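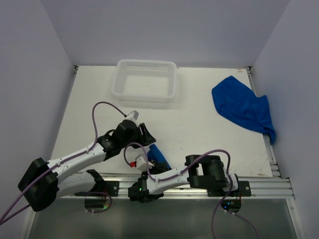 Zweiarmzelle mit leerem Korb und zwei blauen Tüchern.

Kabel und Greifer an der Zweiarmzelle prüfen

Die Prüfung gehört vor jede Schicht und dauert fast 28 Minuten.

1. Programm anhalten und beide Arme stromlos schalten. Die Arme dabei abstützen.
2. Tücher und Korb von der Platte nehmen.
3. Das violette Kabel jedes Arms vom Kameramodul bis zum Sockel abtasten. Die Schlaufe muss genug Spiel für die volle Streckung lassen.
4. Stecker am Kameramodul auf festen Sitz prüfen.
5. Schrauben der Montageplatten am Aluprofil nachziehen.
6. Greiferfinger mit einem fusselfreien Tuch abwischen.
7. Einschalten, Greifer dreimal öffnen und schließen. Der Positionswert muss offen bei 255 liegen, Abweichung höchstens 3.

Liegt der Wert daneben, Greifer neu referenzieren und Birthe Bech Bescheid geben.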